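About Grirkunon

We teach robots housework by doing it ourselves, by hand, in real homes.

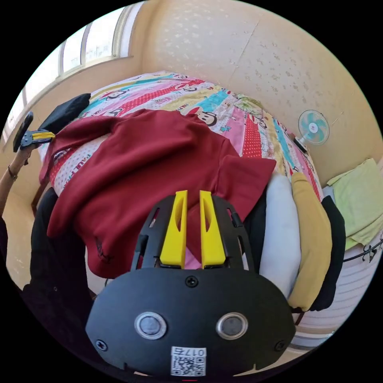 What we do

Short version: people hold a pair of grippers, one in each hand, and do a chore. Folding shirts. Sorting a pile on a bed. Making that bed. The grippers record what the hands did, and a robot arm with the same kind of fingers learns from it. No robot in the house while the recording happens, just a person and the laundry.

We do clothes more than anything else. Knit shirts, towels, pants, kids stuff. Soft things are hard. A mug is the same mug every time you pick it up, a shirt never is. So we need a lot of shirts, on a lot of different beds, over every kind of quilt people sleep under. Plain white tables too, but we stopped doing only those a long time ago.

How we got here

Started in January with one pair of grippers and Randi Hovland's spare room. Randi had spent years on remote control rigs, the kind where you sit in a chair and drive an arm with two joysticks. Good for some jobs. Slow for folding. A sleeve that takes a couple of seconds by hand took her half a minute through the sticks, and she was the fast one. She wanted to skip the arm for the teaching part and only bring it in later. That's still pretty much the company.

First version of the grip was too heavy, wrists gave out by lunch. Second one had fingers that let go of thin cotton. The one we use now is fine. Not perfect. We're working on the trigger.

Where we are now

Roughly 400 homes recorded in so far. 125 people on the demonstrator list, most of them part time, working in their own place or a relatives. 30 chores in the book, from "fold t-shirt, short sleeve" up to "clear bed, sort by person, stack." Office team of five.

We still run remote control, at the Tangen site. Two stations there. When a robot gets stuck on something it learned from the hand recordings, an operator takes over, fixes the fold, gives control back. Those fixes go into the next round of training. Often the most useful minutes we get all week.

Who we work with

Sillell runs the arms and tests whatever we train. They send back a list of what failed, we go record more of that. Last list was nearly all hoodies.

Protwood makes our grip housings and turns a broken one around quick, which we're grateful for, because we drop them. A lot.

How we train people

New demonstrators get a morning with one of us, then a practice bag of clothes to take home. Things we say over and over:

Go at your normal speed. Don't perform.
Both grippers in view of the work before you start.
Pinch near the seam, not the middle of the cloth.
If you mess up a fold, fix it the way you would on any other day and keep recording. We want the fixes.
Mix it up. Dark on dark, light on dark, inside out, one sleeve tucked under.
Stop when your hands are tired. Really.

Homes and privacy

Everyone who lives in the home signs off first. Mail, screens and family photos get put away before a session. If something slips through, tell us which recording and we delete it. You can pull your home out later as well, same form.

Joining

We take on new demonstrators a few at a time, next group starts 3rd September. You need a bed or a big table, decent daylight or a good lamp, and clothes. No tech background needed, we've had nurses, a baker, two retired bus drivers. Steady hands help but they aren't a must.

Left handed people please apply, we are short on you.

Write to Randi through the contact page. Say which town your in and what hours you have. Replies take a few days, longer if we're out recording.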